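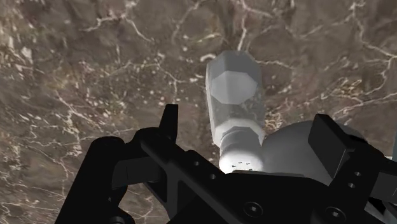

Fig. 1. Faceted shaker, salt or pepper, on a marble-patterned surface.

HISTORY OF THE HOUSEHOLD
Handout for Lecture 3: Salt Comes to the Table
Gaétan Simard
Summer session, Muston, July 2018

Bring this handout to the discussion section. Last year several people left theirs in the cafeteria, where I am told they were read with more attention than usual.

1. Where we left off

Last time we ended in the pantry, with salt as a preservative. For most of the history of the household, that was its main job. A family that killed a pig in November and hoped to eat some of it in March needed salt by the bag. The pinch on top of your eggs was a rounding error.

Today we follow the rounding error. How did a bulk commodity, bought once or twice a year and stored in a box near the fire, become a small object that sits in the middle of the table and is passed on request? The answer takes in rank, manners, chemistry and a good deal of damp weather.

2. The great salt and the people below it

In a wealthy medieval or early modern household in England, the salt stood on the high table in a vessel called, with no great effort of imagination, a salt. The large ceremonial ones were silver or silver-gilt, sometimes with rock crystal, and might be shaped like castles, hourglasses or animals. Very little salt went into them. The well in the top of a great salt is often shallow enough to disappoint a modern child with a bag of popcorn.

The point was location. To sit near it was to sit near the host. From this we get "above the salt" and "below the salt," phrases that are still used by people who have never sat anywhere but a booth.

Two cautions. First, we should not picture a strict line across the table with dukes on one side and nobodies on the other. The seating order was much finer than that, and everyone present knew it by heart. Second, lesser diners did get salt. They took it from smaller dishes, called trencher salts, set near their plates. Being below the salt did not mean eating bland food. It meant being reminded.

Vocabulary: "salt cellar." The second word has nothing to do with basements. It comes through the French word for a salt dish, which already had salt in it, so a salt cellar is a "salt salt-dish." English did this to itself and has never apologized.

3. Fingers, knives and spoons

An open dish of salt raises the question of how to get the salt out. The courtesy books are firm on this. Use the tip of a clean knife. Do not dip your meat in the dish. Do not use your fingers, especially if your fingers have recently been somewhere else.

As in Lecture 2, please remember what a rule tells us. A book that forbids dipping meat in the salt is good evidence that people dipped meat in the salt. I have yet to find a courtesy book that warns readers against putting the salt cellar on their heads, and I draw the obvious conclusion, though with less confidence than I used to.

Small salt spoons become common later, and by the nineteenth century a well-run table might have a little open salt, with its own spoon, for every diner or every pair. They were tiny, they were easily lost, and silver ones had to be cleaned promptly because salt attacks the metal. Many open salts were given a glass liner for the same reason. If you want to understand why a household with fewer servants might start looking for another arrangement, spend one evening washing a dozen of these.

4. Why it would not pour

The shaker seems obvious. Pepper, sugar and various powders had been going into pierced containers, called casters, long before salt reliably joined them. What held salt back was the air.

Salt with impurities such as magnesium chloride takes up water readily. Even fairly clean salt will draw moisture when the air is humid enough. The grains stick together, dry out, and set. In an open dish you simply break the lump with a spoon. Inside a closed container with small holes, the lump has you beaten.

Inventors in the nineteenth century attacked this from the outside. They put spikes, paddles and little crushing arms inside shakers, so that the user could pulverize the contents at the table. Some of these devices look as though they belong in a dentist's office. They worked for as long as the user was prepared to be seen working them.

The more lasting answer was to change the salt. Better refining took out some of the compounds that caused trouble, and in the early twentieth century producers began mixing in small amounts of an anticaking agent. Magnesium carbonate was an early choice. After that, salt ran out of a hole when you turned it upside down, and people began to think of this as its natural behavior.

Home remedies carried on regardless. The grains of rice you may have seen in a diner shaker are there to take up moisture and knock lumps apart. Opinions differ on how well this works. My grandmother's opinion did not differ at all, and she would have liked it entered in the record.

5. One hole or several?

I include this section under protest, as it took up half of last year's discussion.

There is no settled rule about whether salt should have more holes than pepper or fewer. Some sets give pepper more holes because it comes out slowly. Others give salt more holes because people use more of it. Some give both the same number and leave you to find out. Practice has varied by country, by maker and, as far as I can tell, by mood. Clear bodies help, letters on the lid help, and unscrewing the top and looking inside remains the gold standard.

What matters to us as historians is that the question could come up at all. The pair is a fairly late idea. Salt had centuries of dignity on its own, and pepper was for much of that time the costly one. By the twentieth century they were sold together, in matching outfits, like twins whose parents had given up. Pressed and molded glass made the sets cheap, and flat facets gave a plain piece some of the sparkle of cut glass at a fraction of the labor. Plastic later did the same favor for glass.

6. A source exercise: the Stendadton inventories

The reading packet includes extracts from the Stendadton household inventories. The full collection has 503 inventories, listing 3,064 objects kept in kitchens and dining rooms. You are not being asked to read all of them. I have, and it has affected my conversation.

Points to watch as you read:

An inventory records what somebody thought was worth writing down. Silver salts appear by weight. Wooden salt boxes often vanish into "other small things," a phrase that should make any historian want to lie down.

The clerk Melnyk, who compiled many of the later ones, uses "salt" for the dish and the contents alike. When he writes "one salt, cracked," we can be reasonably sure which he means. When he writes "one salt, poor," we cannot.

Rooms matter. A salt listed in the dining room was for show or for meals. A salt listed in a bedroom was probably being kept away from a relative.

Look at page 16 of the packet in particular. The same widow's goods are listed twice, by two different hands, and the two lists do not agree on what she owned. Come prepared to say which you believe.

7. An old favorite, handled with tongs

Someone will raise the claim that Roman soldiers were paid in salt, and that this is where "salary" comes from. The Latin salarium is connected with the word for salt, and that much is sound. How it came to mean an allowance is not clear. Good ancient evidence for soldiers lining up to receive their wages in salt is not to be had. You may repeat the story at parties. You may not repeat it in the essay.

Spilled salt and bad luck: plenty of evidence for the belief, rather less for the luck.

8. For discussion

Why might a household keep a silver salt on display after it had stopped using one at meals?

Passing the salt is one of the few times at dinner that we must ask a neighbor for something. Did individual salts make the table more polite or only quieter?

The restaurant packet is sanitary, cheap and thrown away half full. Where would you place it in the story so far?

9. Essay and housekeeping

Choose one object used at the table and trace how it changed hands, rooms or status over at least a century. Forks are no longer allowed. I have read enough about forks.

Submit through Tokix, which will tell you that your upload has failed. Check again after ten minutes before sending it a second time, and please do not send it a ninth.

Next lecture: sugar, teeth, and who was proud of having bad ones.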